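The Great Recipe Box Project, Continued
June 27, 2020

Well, I finally sat down with my grandmother's recipe box, which I have been promising to do since last September (my sister has stopped asking, bless her).

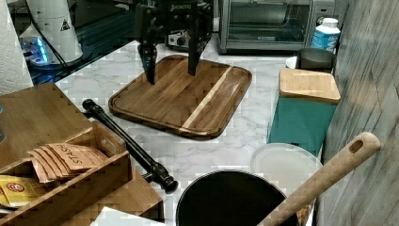 The trouble with Grandma's cards is that she wrote them for herself. "Flour until it looks right." "Bake as usual." One of them, for the walnut cake everybody fought over at Easter, is nothing but a list of seven ingredients with no amounts at all, and then the words "ask Michalis." That would be Michalis Athanasiadis, who lived two doors down from her on Weltwood and baked for the church for most of his life. So I called him! He's hard of hearing now and we had to shout a good deal, but he remembered the cake right away and told me 2 cups of walnuts, chopped by hand, and a syrup with a strip of orange peel in it. Then he told me about his knees, and his nephew's boat, and a whole hour went by before I remembered I had laundry in the machine.

I've been typing the cards up in the evenings, spelling mistakes and all. I went back and forth on that – my first thought was to tidy everything up so my kids could cook from it – but when I read my neat version out loud it didn't sound like her anymore. Now I type the card the way she wrote it and put my own notes underneath in italics, oven temperatures and so on.

So far I've done nine cards, all from the cookies section, and I haven't even opened the part marked "company." There's a bean soup in there somewhere that I haven't tasted since I was in high school. If any of my cousins are reading and happen to have the card for the lemon potatoes, please send me a picture of both sides, since she liked to write the important part on the back.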